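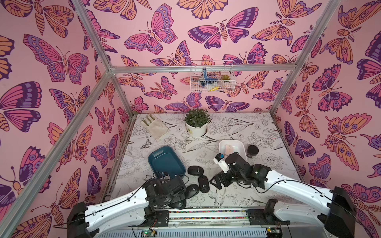

1/ Butterfly seed mixes. I have opinions and the town of Drernbridge has now spent money, so you're getting a thread.

2/ If you missed it, the town put down 600 square feet of "pollinator meadow" next to the Perico Street lot in June. Nice sign. Ribbon. The sign says it "brings back our butterflies." I would like to know which butterflies, and back from where.

3/ I asked. The answer I got was "all of them."

4/ The mix they used is the Bramard one, forty bucks a bag at Benavides, the one with the swallowtail on the front. I bought a bag myself so I could read the label, which you can't do in the store because it's folded under a staple.

5/ What's listed: cosmos, bachelor's buttons, baby's breath, sweet alyssum, corn poppy, a zinnia, and two things that just say "wildflower." After that, "inert material," which is a polite name for stuff that isn't seed.

6/ Butterflies will drink from some of that, sure. They'll drink from a lot of things. An adult butterfly on a zinnia tells you an adult butterfly was thirsty and passing by.

7/ What makes more butterflies is somewhere to lay eggs and something for the caterpillars to eat. Caterpillars are fussy. Monarchs want milkweed. Black swallowtails want plants in the carrot family, so your dill and parsley will do. Great spangled fritillaries want violets, the ones people pay to have sprayed out of the lawn.

8/ Milkweed in the bag: no. Violets: no. Anything in the carrot family: not listed, unless it's one of the mystery wildflowers.

9/ Somebody is already typing "but it's better than grass." Maybe! It depends what happens to it next, and I've been burned on this one before. Most of those flowers are annuals. Year one is gorgeous, everybody takes the photo. Year two you have whatever weeds were in the soil to begin with.

10/ The last time the town did this was behind the library. Go look at it. It's crabgrass with a sign.

11/ And yes, baby's breath. It's on noxious weed lists in some western states. We're not out west and I'm not going to pretend it's about to eat Drernbridge. I do think it's an odd thing to have in a bag that says "native-friendly." What is native-friendly? Is it native? Then say native.

12/ Stavros Atanasov asked me last night if I'm against flowers. No, Stavros. You've been to my house.

13/ Next complaint, moths. There are far more kinds of moth than butterfly in this country, and nobody's putting them on a seed bag. Plenty of them are as showy as anything that flies in daylight. Put a big silk moth next to a cabbage white and tell me which one you'd rather have on your wallpaper.

14/ A lot of moths need trees. Oak, cherry, willow, birch. The town took out two cherries to make the meadow sunny enough for the cosmos. I'm going to leave that in its own post.

15/ OK, people are asking for numbers. There aren't any good ones and that's my problem with the whole thing. The press release says sightings are "up 20 percent." I wrote and asked up from what. Yurani Restrepo at the parks office wrote back the same day, very decent of her, and said it came from the Bramard brochure.

16/ So it's the company's figure, for somebody else's yard, printed before our seeds were in the ground.

17/ Yurani did say they'd be open to a real survey. I'm putting that here in public so it has witnesses.

18/ How you'd do it, if you wanted to: same path, same pace, same sort of weather, write down what you see. Do it before you plant. Do it again the next year and the one after that. Also walk a patch where you planted nothing, or you'll never know if it was just a good summer. It's boring. It costs a clipboard.

19/ Kerubo Lukumay replies that her bag of the Bramard was "alive with butterflies" all August. I believe her. I'd also point out that Kerubo has a row of old milkweed along the back fence and a wild cherry over the garage, and neither came in a bag.

20/ Things I'd do with forty dollars instead, since I'm told I only complain. Milkweed that's native to your own county, from a grower who can tell you where the seed came from. Ask if it's been treated with a systemic insecticide. If they don't know, walk away, because you'd be feeding that to caterpillars.

21/ A native aster, for fall. Some violets, which your neighbor will give you for free and possibly thank you.

22/ Leave the leaves under the shrubs. A lot of caterpillars and pupae spend the winter down there and we bag them up and put them on the curb. The town's own leaf pickup, by the way, is this week. Flyer says "November 17, 2021, please have bags out by 7 a.m." Same logo as the meadow sign.

23/ Turn the porch light off when you go to bed. Free.

24/ Rocío Restrepo wants to know if the bat-and-butterfly house at Benavides is worth it (no relation to Yurani, I checked). The bat half, I don't know, ask a bat person. The butterfly half with the little slots, save your money. What I've read says butterflies mostly ignore them. Wasps and spiders seem pleased.

25/ Correction to post 5: a reader with better eyes says one of the two "wildflower" entries has a tiny asterisk, and the asterisk leads to "may include coneflower." May include. So possibly one decent perennial. I'm happy to give them that.

26/ Second correction, it's two black cherries AND a third one they "topped." I walked over at lunch. It doesn't look good, but cherries are stubborn and I'll check it in spring.

27/ Am I going to plant the bag I bought? Probably the zinnias, if I can sort them out. They're good for the kitchen table.

28/ Comments are open, but if you work for a seed company please say so first. Last time one of you didn't and it took me an hour to figure out why you knew so much about inert material.

– Maritza Huaranga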